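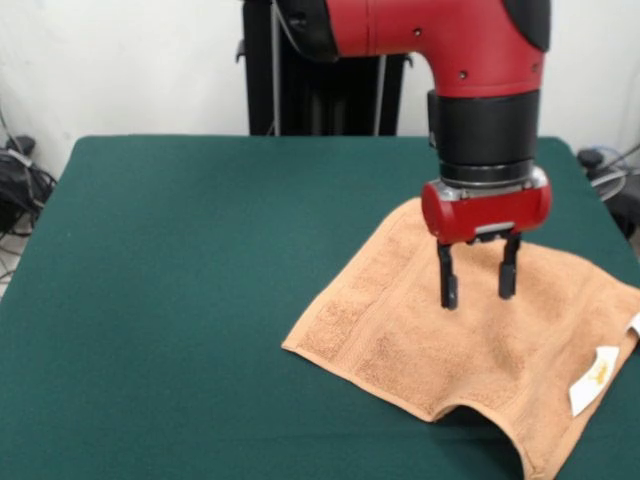 Tips for the towel table, from the back room at Clusedance

I have been folding for a living for 7 years, first in a hotel basement and now at Clusedance, where we do towels and linens for small inns, gyms and a couple of hair salons. Since May we have had a robot arm on one of our tables, and I love it! People keep asking me what changed and what I'd pass on to another laundry that is getting one, so I wrote down what works for us. Plenty of it is good for folding at home too.

Pick a cloth for the table that doesn't look like your towels. We used to fold on bare white tops and lost white washcloths on them all day long. A dark green cloth is great under tan, peach, white or cream, and it's easier on your own eyes after lunch (try it at home with an old bedspread). Pull it tight before you start. A wrinkle in the cloth turns into a wrinkle in the fold.

Shake twice, then lay down. One snap along the long side, one along the short side. Terry holds on to its creases if you drop it in a heap, and the arm has a much easier time with a towel that has only gentle waves in it. So do I, come to think of it.

Learn the border band. Most hand towels have a strip of flatter, tighter weave near the end, and you can find it with your thumb without looking. Line up the two bands and the corners nearly take care of themselves. This was Woo-jin Shin's trick long before we had any machine, and she taught it to all of us in one afternoon.

Care labels go inside. Fold so the tag ends up in the middle of the stack, away from the guest. If a towel has two tags, start with the side that has them and you only have to think once. Please don't cut them off – the wash crew reads them!

Keep the thickness down for the gripper. Two fingers pinching one layer is lovely. Two fingers pinching a folded-under edge plus whatever is beneath it gives you a lump. Flip a tucked edge out with the back of your hand while the arm is parked, never while it's moving.

Leave open room on one side of the table. I was the worst for this. I'd park my coffee, the spray bottle, a pile of napkins, all of it. Now that side stays clear and I have a little shelf for my junk. I didn't know how much time I spent moving my own stuff until I quit doing it.

Cords belong behind the table and off the walking path. Check them when you sweep. A cheap hook-and-loop strap every couple of feet does the job, and you can undo it when somebody needs to get at a plug.

Now for the people side, which I get more questions about than the folding.

Our hours didn't get cut. I'll say that first, as it was the first thing I asked too. What did change is what fills them. The arm takes the hand towels, which are the dull part, and we take fitted sheets, robes, stains, mending and anything odd. Slamet Mandagi used to fold until his wrists ached and now he runs the mending corner, and wow, his hems are gorgeous. We hadn't offered mending before because there was no slack in the day for it.

We trade places every 20 minutes. One person feeds towels and checks the stack, the others do sheets, then everybody shifts over. Standing in one spot waiting on a machine is more tiring than folding, so don't stick one person there for the whole shift. Put a rubber mat down and a stool close by.

Agree out loud on who stops it. With us it's whoever is closest, no permission needed, no grumbling afterward. We practiced hitting the stop button on the first morning until it felt silly, and I'm glad we did.

Keep a notebook by the table. Ours is full of things like "thin gym towels slide" and "Trelell bath mats, forget it, do by hand". The woman from Yusof who set everything up read the whole thing on her second visit and changed three settings from it. Nobody on our crew writes code, but we know towels, and that notebook is how what we know got in.

Don't chase the count. Our best shift with the arm was 500 hand towels and I was so proud – and then we spent the next morning refolding 74 of them, since we'd been rushing the laying-down part. A steady pace gets more onto the truck.

For new people, teach hand folding first. A week without the arm, then a week beside it. They spot a bad fold much faster that way, and they aren't stuck on a day it's down for service.

One for home: fold Sunday's towels while they still have a bit of warmth in them, on the bed, on a dark blanket, bands matched, tags in. Thirds, then half. They'll fit a narrow shelf and come out one at a time without dragging the rest along.

Next time I'll do fitted sheets, by hand, the way Woo-jin does them. The Wirau method somebody asked me for takes a bigger table, so I'll put that in as well if I can borrow one.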